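Durnum Community Help > Teaching by demonstration > Gloves and hand tracking

Fingers drift when recording typing demos with gloves

Posted by kestrel_bench, 31/07/2018

I am trying to record demonstrations of simple keyboard tasks for a two-handed robot. The operator wears a pair of tracking gloves and types by hand, and the recordings are used afterwards to train the arms. Nothing is driven live at this stage.

The first few recordings are fine. After a while the replayed fingertips sit to the left of where they should be, by nearly the width of a key. The left hand is worse than the right. If I stop and recalibrate it goes away, then it comes back during the next batch.

I have done the following so far:

Changed the USB port and the cable on the left glove.
Run the long calibration instead of the short one.
Reinstalled Muso and gone back to the default hand model.
Asked a second operator to try. Same drift, slightly less of it.

The session I am working on is number 2979 and I can share the log. The task is to put both hands on the keyboard, press a short sequence of keys, and lift off again. I would like to know whether this is a fault in the gloves or something in the way I am recording.

Felista Massawe
Replies: 16

Drift that builds up during a batch and clears when you recalibrate is usually the glove moving on the hand. The software takes the position of the plate on the back of the hand and works out the fingers from there. If the plate slides or tips by a small amount, every fingertip goes with it, and the recording has no way of knowing.

I record the same sort of task, with a full-length keyboard on a white board and the gloves cabled.
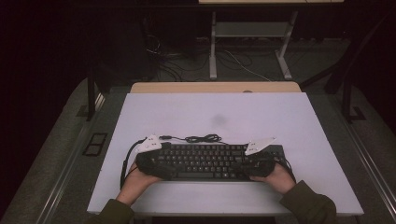
Felista Massawe

The cables matter more than people expect. A cable that hangs over the edge of the board pulls on the glove whenever the hand lifts. It is a small pull, but it is always in the same direction, and over a batch the glove creeps that way. Check whether your left cable is the heavier one or has the longer drop. That would fit with the left hand being worse.

What I would do, in this order:

Fix each cable to the operator's forearm with a soft strap, leaving a little slack between the strap and the glove. The pull then goes to the arm.

Push sleeves back before the gloves go on, or tuck them well clear. A cuff under the wrist band lets the whole thing rotate.

Mark where the keyboard sits with tape at the corners. Typing pushes it away from you a bit at a time, and a keyboard that has moved looks exactly like a hand that has moved when you play the recording back. I would check this before blaming the gloves.

Add a reference touch to the start and end of every recording. I use the left index finger on F and the right index finger on J, held for 2 seconds. Compare the two touches afterwards. If both hands are out by the same amount in the same direction, it is the keyboard. If one hand is out and the other is good, it is that glove.

Recalibrate after every 4 recordings until you know which it is. It is slow, but you will lose fewer of them.

I would not try to correct the old recordings with a fixed offset. The error grows through the batch, so one number will be wrong for most of them. If you have the reference touches you can correct each recording separately. Without them I would throw away the later part of each batch and keep the early ones.

You should also tell the operator to type at a normal pace and let the fingers come right off the keys between presses. With gloves on people tend to drag their fingertips across the keys, and the trained policy then does the same thing and presses two at once.

oldgantry

Had this with Arix gloves. It was the battery. Yours might be different if they are wired. Have you tried a different keyboard?

Çınar
Moderator

Please attach the log for the session as a zip, the forum strips plain log files. Also say which version of Muso you have. The July release changed how the wrist angle is smoothed and a few people have reported a slow lean to one side with it. You can turn smoothing off under Hands, Filters and record one short batch to compare. If the lean is still there with smoothing off, then follow the steps Felista gave.

I have moved this thread from General as it was in the wrong section.

kestrel_bench

Thank you. I taped the corners and the keyboard had moved, though not by enough to explain all of it. The left cable does hang off the side of the bench. I have ordered straps and will try the F and J touches in the meantime. Log attached. Smoothing was on.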